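### 3.2 Small bins and the case for sorting at the desk

The claim that office recycling improves when each desk has its own bin is repeated so often that few papers bother to cite anything for it. We went looking for the evidence and found less than we expected. The Hedetari guidance, which most building managers in our sample said they followed, rests on a single trial in one building, run over a few weeks, with no comparison floor. It may still be right. Our complaint is that it has been treated as settled.

Part of the trouble is the word "bin." In the surveys we reviewed, it covers open wastebaskets of the kind in Figure 2, lidded kitchen units, cardboard trays and wheeled carts in the hallway. An open basket takes whatever is dropped into it. A lidded unit with a slot asks for a decision first. Adding up results from both and reporting one average, as the Bundside survey does, tells us very little about either.

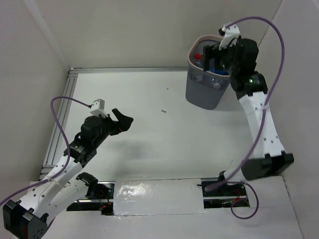 **Figure 2.** Open mesh wastebasket, one of the container types grouped under "bin" in the surveys reviewed.

The Bundside survey is the larger of the two sources, with 2811 returned forms. Size is its main selling point, and it is the feature we trust least. Of those forms, 987 left the question on container type blank, yet they were kept in the headline figure. People who skip that question may well be people who do not look closely at what they throw things into - exactly the group a study of sorting should worry about. The authors give no breakdown that would let a reader check.

Self-report is a second weakness. Respondents were asked how often they put a drink container in the correct place during the past month. We doubt that anyone can answer this. Most people remember intending to sort, and the form gave no way to separate the intention from the act.

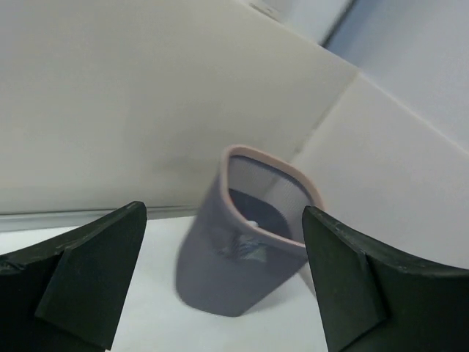 Weighing the contents would be better, but weight has its own problems. One half-full bottle can outweigh a week of paper, and cleaning crews in several buildings combined bags before they reached the scale. The Clinura protocol tries to correct for this with a fixed allowance for liquid. We could find no source for the allowance, and our request for one in April went unanswered. The Fan index avoids weight and counts items instead, though it scores a bottle with its cap on the same as one without, a distinction that some local processors care about.

We therefore kept only studies that named the container type and inspected the contents directly. Twelve met both conditions, and two of those reported a gain large enough to survive our adjustment for building size. Neither has been repeated. 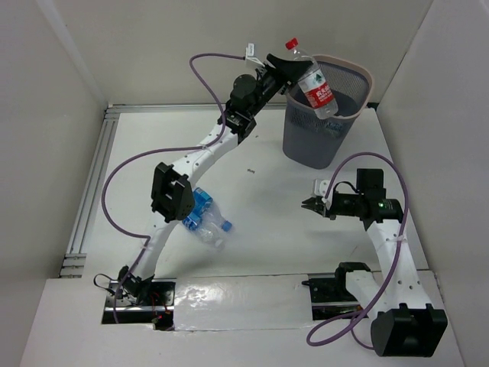
### 3.3 Labels, color and placement

Labeling studies are in somewhat better shape, mainly for the dull reason that a label is easy to describe and easy to photograph. The remaining doubt is over how long any effect lasts. Most of the trials stopped within weeks of the new labels going up, when the signs were still a novelty and staff had just been told about them by email. We treat these results as upper limits and leave them out of the pooled estimate.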